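Tronia 41 Portable Lectern

Home > Chambers and Committee Rooms > Lecterns

£1,295 excluding VAT. Delivery to UK mainland included. Stock code 748.

The Tronia 41 is a folding lectern for people who have been given three minutes to respond to a foreign minister and intend to use nine. It was designed for parliamentary delegations, treaty talks and the sort of bilateral summit that changes hotel twice before anyone has agreed on the wording of the agenda.

It folds flat, goes in the hold and stands up again without tools. The older Juvby model needed a hex key, and hex keys do not travel well through airport security. We still carry spares for the Juvby if your mission is attached to it — some are.

What it does

The reading surface tilts to two positions: one for prepared statements and one for glaring over. A raised lip along the bottom holds a full set of briefing papers, including the annexes. The front panel takes a flag, crest or organisation logo on a magnetic plate, so a joint press conference can change hosts while the interpreters are finding their headphones.

The microphone mount is by Niskanen and accepts most gooseneck fittings. Cables run down inside the column, where a departing ambassador cannot catch a foot in them.

Travelling with it

The padded case has wheels and a luggage strap. Delegation staff tend to end up with the lectern in their own room the night before a session, so we have kept the case narrow enough to stand in a wardrobe or behind a door. Pack the magnetic plates last and on top. Customs officers like to look at them.
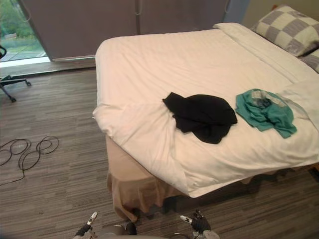 Setting up

Stand the base on a level floor, lift the column until it clicks and lower the reading surface on to the pins. Lock both side catches before anyone important leans on it. Speakers do lean, particularly during questions on sanctions.

Plates and extras

Blank plates are sold in pairs. Printed plates take a fortnight from approved artwork, and longer if two governments have to approve the same shade of blue. We can't print disputed maps. Please don't ask us which ones are disputed.

Returns and repairs

Unused lecterns can come back within 30 days in the original case. Repairs are done at our Tarside workshop, and we lend a replacement if your talks are still going on. In April we had one out on loan for the whole month.

Prices last checked 20 October 2019.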